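From the Moselcombe lab: fewer demonstrations, better chosen

Those of you who came to our open afternoon back in March will remember the long shelf of notebooks and the slightly worn-out people standing next to it. We had just finished collecting 3000 demonstrations with the hand-held gripper, all of them kitchen chores, and we were (I'll admit it) rather proud of the pile. So it is with mixed feelings, though mostly happy ones, that I can tell you we probably didn't need the whole pile!

The idea came out of our Surna project, and it is a simple one. Before training, we let a small model look at each demonstration and guess the next stretch of finger motion. Where it guesses well, the demonstration is teaching it very little. Where it guesses badly, there is something in there worth learning, and most of the time that something sits in the last moments before contact, when the fingers have to line up with an edge or a wire or a handle. We kept the 500 demonstrations with the worst guesses, threw in 300 more picked at random so the policy wouldn't forget what an ordinary reach looks like, and trained on those alone.

The smaller set matched the full one on 4 of our test chores, and on the dish rack chore it did better, which made a few of us go back and check the scoring twice. Racks have always been hard for us. The wires are thin, there are gaps everywhere, and a policy that is only a little bit off tends to close on air or push the whole thing along the table. We think the full set was simply drowning out the careful approaches with easy ones — lots and lots of easy ones.

There is still plenty to sort out. We haven't tried the method on the Hultia chores yet, and we don't know how much the random part of the mix matters. The write-up should be ready for members to read before the next issue, and if you have a drawer of old demonstrations you'd like us to try it on, please do write!
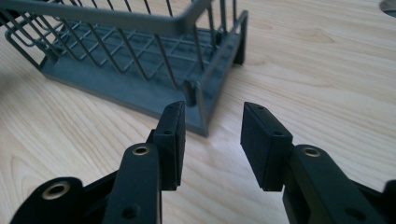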